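July 12, 2026, pose tracking notes

Okay, the drift thing. Spent the whole morning on the Sorkitz logs again and I'm now pretty sure it isn't the IMU. I replayed 277 episodes with the gyro bias pinned and the jumps are still there, same spots, usually when the fingers are right down near the cloth and the view is mostly plain fabric. The tracker loses its features, coasts for a bit, then relocalizes and snaps. The snap goes straight into the action labels, so the policy thinks the arm should teleport 2 cm sideways. No wonder the folds from Gestville look drunk!

What I want is a check that runs at import, before anything gets near training. First stab: flag any step where the fitted velocity disagrees with the gyro by more than a threshold, then mask 20 steps on either side (could be way too greedy, will tune).
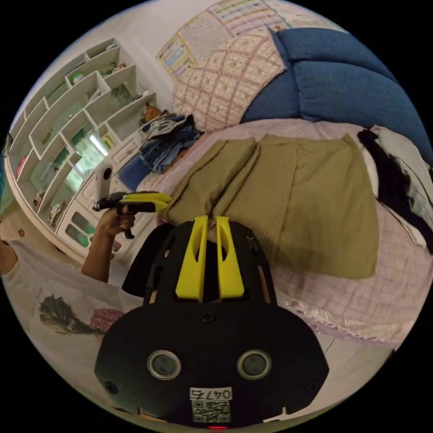 Leinonen thinks masking is the wrong fix and we should run the whole trajectory through a smoother after relocalization, so the error gets spread back over the gap and we keep the frames. Fair point, and I do hate throwing data out. My worry is that a smoother hides the bad ones too. I'd go for both: smooth the short gaps, mask the long ones, and write the gap length into the episode header so we can change our minds later.

Also found while digging: the map cap in Seken is still set to 1,500 keypoints, left over from the old lens config. With a fisheye this wide that seems stingy, and a lot of them land on the gripper itself, so the self-mask needs redrawing before I touch the cap.

To do: redraw mask, rerun the worst episodes, plot gap lengths. Import check goes on a branch, not merged yet.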